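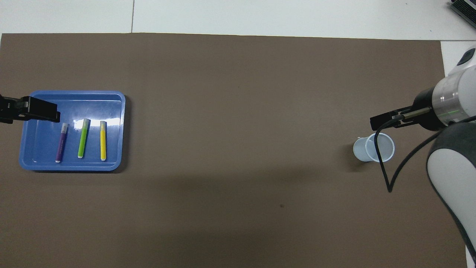
## 4. Registering a player on loan

Use this section when a player joins your club from another Eddale league club for part of the season. Permanent transfers are covered in section 5.

1. Log in to Zevosent with your club secretary account.
2. Open **Squad > Incoming** and select **Add loan**.
3. Type the player's registration number. The name and parent club fill in on their own. If they don't, the parent club has not released the player yet.
4. Enter the start and end dates. A loan must run for at least 33 days.
5. Choose a shirt number from 2 to 99. Numbers already taken are grayed out.
6. Select **Send for approval**. 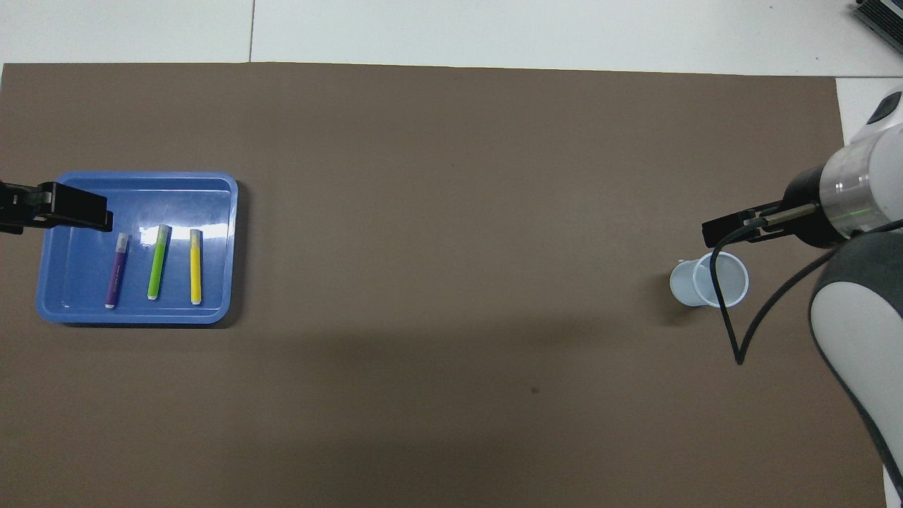 The request goes to the parent club first and then to the league office. Its status shows as *Pending* until both have answered. You can edit the dates during this time, but any change sends the request back to the start.

> **Caution:** Do not name the player on a team sheet while the status is *Pending*. The match will be recorded with an ineligible player.

### 4.1 Matches against the parent club

By default, a loan player is blocked from these matches. To lift the block, the parent club ticks **Allow to play** on its own copy of the request. For example, a Huaranga player on loan at Ditport stays blocked for that fixture until Huaranga ticks the box.

### 4.2 Ending a loan early

1. Open the player's record and select **Recall**.
2. Enter the last day of the loan.
3. Ask the other club to confirm.

**Note:** Recalls are closed in August. For a player entered by mistake, write to Myrtle Villanueva at the league office and quote error code 38 if it appears on your screen.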